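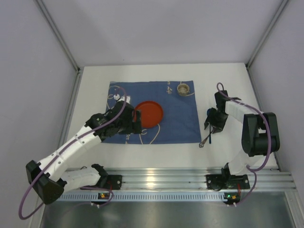

Turnolgate Household History Group -- Table and Kitchen pages

Placemat

A placemat is a piece of cloth, paper, cork, plastic or woven fibre laid under one person's dishes at a table. It is smaller than a tablecloth and larger than a coaster. Most are rectangular, though round and oval ones are sold to match round tables. In some homes a tea towel or a spare napkin does the same job, and the line between these things is looser than shops would like.

Purpose

The usual claim is that a placemat protects the table. This holds for scratches and crumbs. For heat it is doubtful: a single layer of plain-woven cloth does little under a dish straight from the oven, and packets that call such a mat "heat safe" seldom say up to what temperature. Cork does better. Cloth will also let a spill through, sometimes before anyone has noticed it.

A second claim, common in housekeeping columns, is that mats make people eat more slowly or behave better. The group has found no good evidence for either.

Patterns

Cloth mats are woven in one colour or printed. Sea themes are a long-running favourite, with cream rope lines looping over a blue ground, often with script lettering worked in among them. Printed mats have a drawback that catalogues skip over: the dishes cover much of the design. A round red-orange plate and a small beige bowl set on a blue rope-pattern cloth leave the border on show, but the bowl sits inside the curve of rope and the plate takes up a good part of the rest.

Sellers sometimes describe rope patterns as "traditional sailors' designs". The Ilero catalogue gave its own version a history of 400 years and offered no source. The claim should be treated with caution.

Laying

In the common Western layout the plate goes near the middle of the mat and a side bowl to the upper left or upper right, depending on which book is consulted. Bassey's household guide insists on the left. Few homes seem to have followed it.

Care

Wash cotton mats before first use, as dark blues may run. The Werosico label promises 100 washes without fading -- a figure nobody in the group has tested.

See also: Coaster; Napkin; Table runner; Tea towel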